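Boletín de la Fundación Cisternas
Patrimonio y oficios

El inventario de papeles pintados entra en su segunda fase

La Fundación Cisternas comunica a sus socios y a las entidades colaboradoras que el Inventario de Papeles Pintados de Uso Doméstico, iniciado en junio, ha concluido la etapa de recogida y pasa a la de catalogación. El fondo reunido asciende a 809 muestras, procedentes de viviendas particulares, de dos almacenes de pintura ya cerrados y del legado de la antigua casa Kornthorpe, cuyos muestrarios se conservaban encuadernados y en un estado desigual.

La coordinación de los trabajos corresponde a Macarena Salinas, conservadora del área de artes decorativas, con la asistencia técnica de Fatos Krasniqi en la identificación de soportes y tintas. Ambos han redactado la ficha normalizada que se aplicará a todas las piezas. En ella se consignan el ancho del rollo, la altura de la repetición, el tipo de casado, el número de colores y, cuando se conoce, la habitación de procedencia. Este último dato falta en buena parte de los muestrarios comerciales, que se ordenaban por precio y por calidad del papel.

El grupo más numeroso es el de los motivos vegetales. El equipo ha optado por dividirlo en tres series – flores, follaje y frutos – y por admitir la doble adscripción en los diseños mixtos, que son frecuentes. Las hojas de gran tamaño sobre fondo claro plantean una dificultad particular: la repetición suele ser tan alta que un fragmento aislado no permite reconstruir el dibujo completo. En tales casos la ficha llevará la indicación «motivo incompleto» hasta que pueda cotejarse con otra muestra.

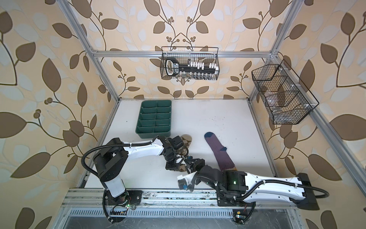
Papel de motivo botánico, con hojas pardas y gris azuladas y bayas marrones sobre fondo crema.

La nomenclatura de los colores ha sido objeto de un debate prolongado. Los catálogos comerciales empleaban denominaciones propias, a menudo sin correspondencia entre un fabricante y otro, y un mismo tono podía recibir nombres distintos según el año. Se ha acordado transcribir el nombre original entre comillas, si figura en el reverso o en el orillo, y añadir una descripción abreviada tomada de una lista cerrada de 44 términos. La lista podrá consultarse en la sala de lectura a partir de la publicación de este boletín.

En cuanto a la conservación, las muestras con restos de adhesivo se han separado del resto y permanecen en carpetas individuales de papel libre de ácido. Renato Yáñez, responsable del taller, ha desaconsejado el lavado sistemático, dado que algunas tintas al temple resultan sensibles incluso a una humedad moderada. Únicamente se intervendrán las piezas que presenten desgarros con riesgo de pérdida. Los muestrarios encuadernados se mantendrán en su forma original y se digitalizarán abiertos, sin desmontar las tapas.

El presupuesto destinado al taller durante esta fase es de 3.000 euros, con cargo a la dotación ordinaria. La partida comprende carpetas, cajas y material de refuerzo; la digitalización se financia por separado, mediante el convenio suscrito con el archivo Dara.

Se recuerda a los socios que deseen ceder muestras que la recepción continúa abierta los días laborables, previa cita. Se ruega no recortar los bordes, no plastificar los fragmentos y no anotar datos a bolígrafo sobre el reverso. Una nota en hoja aparte, con la dirección del inmueble y la fecha aproximada de colocación, resulta suficiente. Las cesiones de más de ocho piezas requieren la firma de un documento específico, que facilitará la secretaría.

Las consultas sobre el inventario deberán dirigirse por escrito a Iara Cisternas, secretaria de la Fundación.

2022-11-27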